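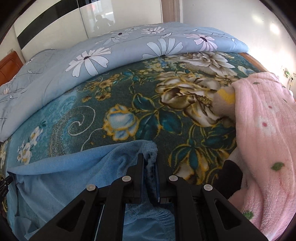 Blue fleece cloth on a bed.

Brandumell Fabric Care Notes
A small open collection of home laundry and fabric care records
Maintained by Ju-won Ok and Jae-hoon Ham

What's in it

Brandumell is 1,323 short entries on how everyday household fabrics hold up to washing, drying and storage. Fleece, flannelette, terry towelling, wool blends, cotton drill, a surprising amount of old corduroy! Each entry covers one item on one wash day: what the label says, what was done to it, and how it felt afterwards according to the person who did the washing.

We started it because we kept arguing over whether fabric softener wrecks towels (Jae-hoon says yes, Ju-won says it depends on the towel), and a shared spreadsheet seemed the friendliest way to settle it. The argument is still going and the spreadsheet got big.

Files

entries.csv – the main table, one row per wash
fabrics.csv – fibre names and the spellings we've merged (there were four ways of writing polyester)
notes.txt – free comments, matched to entries by number
photos/ – pictures of household fabrics, not matched to entries

Columns in entries.csv

entry – running number
household – a letter code, A to X, for the 24 households that sent in records
fabric – main fibre, from fabrics.csv
colour – plain words, please: "blue", "grey", "greenish"
wash_temp – in Celsius, or "cold" if that's all the dial says
spin – revolutions per minute; 400 and 500 are listed separately, as several older machines offer only those two gentle settings
dry – line, rack, tumble or flat
feel – 1 (scratchy) to 5 (as soft as new)
pilling – none, a bit, lots

If a cell is blank, the person left it blank. We haven't guessed anything.

How it was gathered

Most households are in Puvstead, with a handful further up the coast where the air is much saltier and the washing dries stiff as a board. People filled in a paper card by the machine and we typed the cards up in the evenings. The first batch came in October, which means spring washing is covered far better than winter.

The Jugah set

Jugah is our name for a smaller group of entries where the same item was washed over and over, so you can follow one jumper or one throw through its life. It's my favourite part of the whole thing. There's a dressing gown in there that I feel I know personally – it goes from a 5 to a 2, then somebody tries half a cup of white vinegar in the rinse and it climbs back to a 4. To pull the set out, filter on entries with a "J" after the number.

Things to watch for

The feel score is one person's opinion, and some people are very generous. Compare within a household before you compare between them.

Household M washed nearly everything cold. Leave it out if you're looking at temperature.

Water hardness isn't recorded. We wish it was, and we'd love to hear from anyone who knows an easy way to test it at home.

Opening the files

Any spreadsheet program will do. Wukalier, the little script in the tools folder, draws a chart of feel against number of washes for any Jugah item. Type its entry number when asked and press enter.

Adding your own

Yes please! Copy the blank card from the tools folder, fill it in on wash day and send it to either of us. Wool is very thin on the ground, and we have only one electric blanket cover.

Use and sharing

Free for any purpose. Please mention Brandumell by name and tell us what you made with it. Corrections go to Jae-hoon, who looks after fabrics.csv.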